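Wotach Two-Arm Kitchen Unit
Set-Up and Care Guide, Section 3: Hands, Wrists and the Dishwasher Station

Read this section before you run the unit at a sink or dishwasher for the first time. It covers checking the hands, placing the unit at the counter, teaching the reach into the rack, and cleaning afterward. Mounting the arms is covered in Section 2.

CAUTION: Press the stop button and wait for the status light to turn off before you touch either hand. The fingers can close without warning while the light is on.

3.1 Checking the hands

Do this check before every session.

1. Lower both arms to the rest position from the Vodico panel.
2. Look at the grip pad along the edge of the palm. It should lie flat, with no lifted corners.
3. Check that the palm screws are seated. Do not use thread glue on them.
4. Move the thumb by hand through its full travel. It should move smoothly and stay where you leave it.
5. Curl the four fingers one at a time and let go. Replace any finger that sticks.
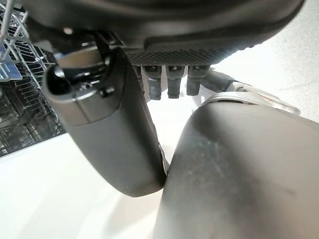
Wear on the hand casing falls into two groups, marks you can ignore and marks that need a repair. Light scuffs and a worn look on the matte surfaces are normal. The broad, blunt tip of the thumb takes a lot of contact, so run a fingertip over it and feel for cuts. Follow the seam between the thumb's joint housing and the longer segment below it. If the seam has opened at any point, take the hand out of service and order a thumb kit.

Note: With the fingers curled under the palm, you should be able to see narrow gaps between the fingertips. If two of them touch, run the finger alignment routine again.

3.2 Placing the unit

1. Open the dishwasher door all the way and pull the upper rack out to its stop.
2. Roll the unit up to the counter so that one arm can reach the sink and the other can reach the rack.
3. Lock the base wheels.
4. Set the clearance between the torso and the counter edge to 30 cm.
5. Tie back any cable that hangs below the forearm. Leave enough slack for the elbow to bend fully.

CAUTION: Do not let the unit lean on the open door. Door hinges are not made to carry the load.

3.3 Teaching the two-arm reach

Teach the sink arm first, then the rack arm. Use one plate until both paths have been saved.

1. On the Vodico panel, choose Teach, then Sink Side.
2. Guide the hand to the rim of the plate and press Close.
3. Raise the plate clear of the basin and press Save Point.
4. Choose Rack Side. Guide the second hand over the upper rack, keeping the wrist above the tines.
5. Lower the hand slowly into the rack and press Save Point.
6. Play back both paths at low speed with one hand on the stop button. 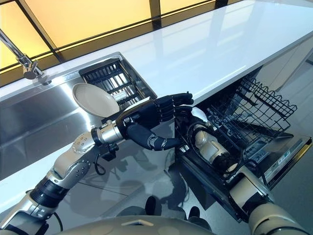 Pearce Bristow

Grip the plate by its rim and keep it tilted upright over the sink while the other hand is in the rack. A plate held flat takes up more room and can strike the faucet when the arm turns. If there is a wire dish rack in the basin, teach the lift point high enough to clear it.

If the rack arm stops early, the panel shows code 41. This means the elbow has come too close to the dishwasher opening. Move the unit back a little, lock the wheels and teach the rack path again. Code 154 means the hand has met something it did not expect. Clear the rack before you restart.

3.4 After use

1. Send both arms to rest and press the stop button.
2. Wipe the hands and wrists with a damp cloth. Do not spray water at the joints.
3. Dry around the small screws at the wrist.
4. Brush food scraps out of the grip pad pattern with a soft brush.
5. Leave the fingers open overnight.

Replacement pads are sold in pairs. Fit both at the same time and repeat the check in 3.1.

Revised 2021-12-18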